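Fio sobre as pinças de mão que estou montando em casa e na oficina compartilhada. Vai ser comprido, vou postando aos poucos.

1/ Para quem chegou agora: são duas pinças de dois dedos, seguradas com a mão, uma esquerda e uma direita. A ideia é gravar tarefas simples de mesa e depois passar esses movimentos para um braço pequeno que ainda está pela metade na bancada. O projeto se chama Prirura.

2/ Comecei em fevereiro. O primeiro par de dedos saiu errado porque exportei a peça em escala diferente. Deu para aproveitar só os parafusos.

3/ O segundo par já tinha o recorte triangular na parte de baixo do dedo. O recorte tira peso e deixa o dedo ceder um pouco quando encosta em coisa dura. Sem ele, a peça trincava sempre no mesmo lugar, logo acima da base.

4/ Peso de cada dedo hoje, com borracha e parafusos: 39 gramas. Queria menos, mas parei de mexer nisso. Cada grama que eu tirava virava uma noite de impressão.

5/ A borracha foi o que mais demorou. Testei fita de raquete, câmara de bicicleta e uma manta lisa. A lisa escorregava em louça esmaltada. A nervurada azul segurou melhor e ficou.

6/ A Solomiia Moroz, que divide a bancada comigo na oficina, sugeriu prender a borracha só na parte de cima, com dois parafusos, e colar o resto. Eu estava colando tudo. Com parafuso dá para trocar sem estragar o dedo.

7/ Aperto: até encostar e mais um quarto de volta. Se passar disso a borracha estufa na borda e o contato fica torto.

8/ Sobre o mecanismo de abrir e fechar. Uso um gatilho com mola e duas engrenagens impressas. A folga estava grande, dava para sentir na mão. Aumentei os dentes e troquei o eixo por um de metal. Melhorou bastante, ainda tem um resto de folga no começo do curso.

9/ Abertura máxima entre as pontas: 80 mm. Dá para pegar tigela pela borda, caneca pela alça, pano dobrado. Não dá para abraçar uma tigela grande por fora, e nem era o plano.

10/ Hoje, 2019-03-07, levei o teste para a mesa de casa. Tigela grande, tigelas pequenas, as duas pinças ao mesmo tempo.

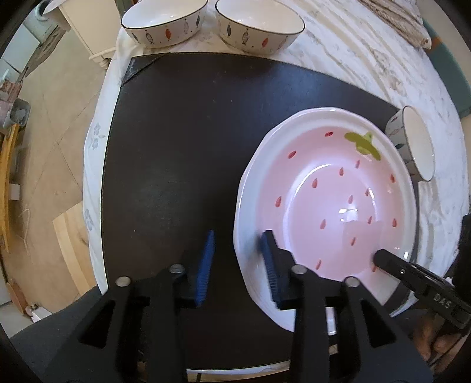 Borracha azul na borda da tigela de morango, a outra pinça com a ponta do lado de dentro.

11/ Escolhi louça porque é o caso ruim: lisa, curva, e a borda dessa grande é ondulada. Quando a borracha pega bem no vale entre duas ondas, o contato é bom. Em cima da crista ela apoia em uma faixa muito estreita.

12/ O tapete escuro sobre a toalha ajuda no contraste com a louça branca. Na toalha direto, que também é clara, a borda das tigelas some na gravação.

13/ O que anotei do teste: o ângulo da mão importa mais do que a força. Com o dedo muito deitado, a ponta chega antes da borracha e empurra a peça. Inclinando a pinça para cima, a borracha encosta primeiro.

14/ Segunda anotação: coordenar as duas mãos cansa. Depois de uma hora o antebraço reclama. O cabo está fino para a minha mão e vou engrossar na próxima versão.

15/ Perguntaram do custo. Até agora foram 131 euros em material, somando os erros. Filamento e parafusos são a menor parte. O sensor de abertura, que comprei da Trismont, foi o mais caro, e comprei um a mais sem precisar.

16/ Também perguntaram do software. Um script lê o sensor e grava a abertura junto com o vídeo. Os dois arquivos são alinhados depois, pelo horário. Na primeira sessão o relógio da placa estava adiantado e perdi a tarde procurando defeito na mecânica.

17/ O arquivo mais longo que tenho até agora tem 3.392 leituras. Olhando o gráfico dá para ver onde a mão treme. Apliquei uma média móvel curta e ficou utilizável.

18/ O Severyn Kravchuk perguntou por que não usar uma garra pronta. Poderia. Mas as que eu achei têm dedo fixo, e o dedo é justamente a peça que eu quero mudar toda semana. Aqui são quatro parafusos e troca.

19/ Ele também perguntou se a borracha deixa marca na louça. Na minha manta de teste, a primeira que usei, deixou um risco que saiu com detergente. Com a azul ainda não vi.

20/ Lista para a próxima versão:
cabo mais grosso
mola um pouco mais fraca
passagem do cabo do sensor por dentro da base
marca de direita e esquerda na peça, em relevo

21/ Os arquivos dos dedos vão para a pasta da oficina quando eu acertar as medidas do encaixe. A versão que está lá é a antiga, sem o recorte. Não imprimam essa.

22/ Se alguém tiver experiência com borracha mais macia do que a de manta comum, me diga a dureza e onde comprou. Quero testar nas tigelas pequenas, que têm a borda mais fina.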